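The bench at the end of the line

At the Skutness recycling works outside Hernham, old office computers come in on pallets, shrink-wrapped and stacked to shoulder height. They come from councils, colleges, insurance offices and one large hospital. By the time they leave, most have stopped being computers. The steel goes one way, the circuit boards another, and the drives go into a locked cage until they are wiped or shredded.

Until last year all of this was done by hand, with electric screwdrivers and a good deal of wrist. A fast worker could strip a desktop tower down to its shell in 10 minutes. People who did it for long developed sore thumbs and tennis elbow, and small cuts from the edges of the pressed steel. Gloves helped with the cuts but made the connectors harder to grip, so many did without.

In March the company began running a bench with two robot arms, in a room of its own off the main hall. The work it was given is narrow. It takes desktop towers from a short list of common models, opened up by a person beforehand, and it is meant to pull the drives, lift the memory and bring out the main board.

Drahomíra Kadlec has worked at Skutness since it had a single shed. She was a dismantler, then a team leader, and she now runs the robot bench. Her old job was to take things apart. The new one is mostly to explain how she did it.

"I knew which way to push a latch without looking at it," she says. "Then an engineer asks you which way, and how hard, and what you do if it sticks. I had to go back to a bench and do it slowly to find out."

The engineers come from Trasosex, a small firm which supplies the control software. For the first weeks they sat beside the dismantlers with notebooks. One of the things they learned was how much of the work is done by feel. A drive that is ready to slide out feels different from one still held by a hidden screw, and a person notices before pulling hard. The arms had to be taught to stop and wait when the load went up. They still stop too often for Kadlec's liking.

Cables are the other trouble. Steel parts stay where the drawing says they are. Cables do not, and no two machines arrive with them lying the same way. A connector can be hidden under a loop of wire that was tucked aside years ago by whoever last fitted a drive.
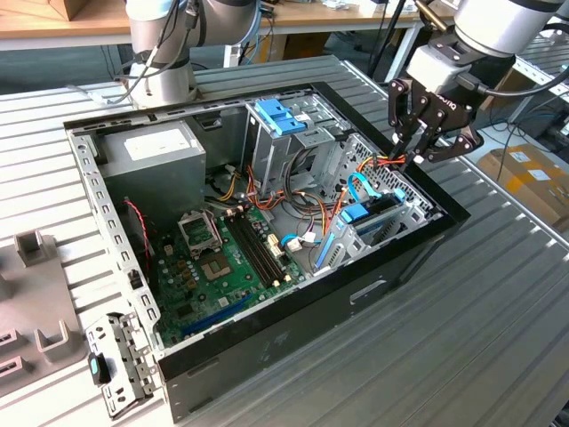

A desktop tower open on the slatted worktable, with the gripper over the right-hand drive bay.

Kadlec's team divides the towers into those the bench can take and those it can't. Cases with plastic latches on the drive cages are good. Cases where everything is riveted go straight to the hand line, as do any with bent panels. The list of accepted models is pinned up by the door and has been changed often enough that the older versions are left underneath, in case someone wants to go back to them.

The company keeps a record of every stoppage. In its first full month the bench stopped and called for a person 341 times. The reasons were written down by whoever answered, and reading through them takes up a fair part of Kadlec's afternoons. "Wire in the way" is the most common. "Don't know" was common at first and is now discouraged.

Staff were told early on that no jobs would go, and so far none have. What has changed is who does what. There are 2 bench operators on each shift, both drawn from the hand line, and they are paid at the team leader rate. They clear stoppages, set out the cases and check the boards before they go into the bins. The places they left have been filled by new starters, who are taught on the machines that the arms refuse.

That last point worries some of the older hands. The easy towers used to be where a beginner learned. Now the beginner gets riveted cases and odd brands from the start, and it takes longer to become quick. Skutness has answered by holding back one pallet a week of simple models for training. The dismantlers had asked for two.

There is also the matter of pace. On the hand line, people talk. Someone usually has a radio on, and a stubborn case gets passed along until it meets a person who knows it. The bench room is quieter and the operators spend more time alone. One asked to go back after a month and was allowed to. Another says she would not return to the screwdriver for any money, having had two winters of physiotherapy on her right arm.

Managers at Skutness do not claim that the bench is faster than a good dismantler. It isn't, on most models. They talk instead about the heavy repetition it takes off people's hands, and about the difficulty of hiring in Hernham, where the Kanaujia warehouse on the ring road pays slightly more for lighter work.

A decision on a second bench is due once the first has run for a full year. Kadlec has been asked for her opinion and has given it in writing. She wants the stoppages halved first, and a better lamp over the table. She has also asked for the sorting list to be kept by the operators, who see the cases before anyone else does. The company has agreed to the lamp.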